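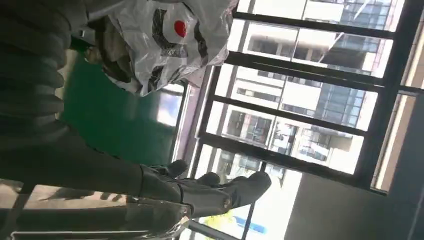
*This page was last changed on Saturday, October 18, 2025.*

**Porkstead Gasworks** was a municipal coal gas plant on Bromer Lane, at the eastern edge of Porkstead. It supplied street lamps first and private houses later – 265 of them by the end of its fourth year.

## History

The town bought the site from the Lecomte estate, after residents near the market objected to a works in the center. Coal came by barge to Bromer Wharf. The plant had two gasholders, the larger holding 961 cubic yards, and a retort house with a single chimney. Coke and tar were sold at the gate.

Production ended in February 1958. The retort house was pulled down, and the smaller gasholder was filled in with rubble.

## Remains

The manager's house and 4 bays of the boundary wall survive. Local historian Dalia Eglītis has traced the line of the old gas main as far as Zurkimine Street.

## See also

- Bromer Wharf
- Porkstead Waterworks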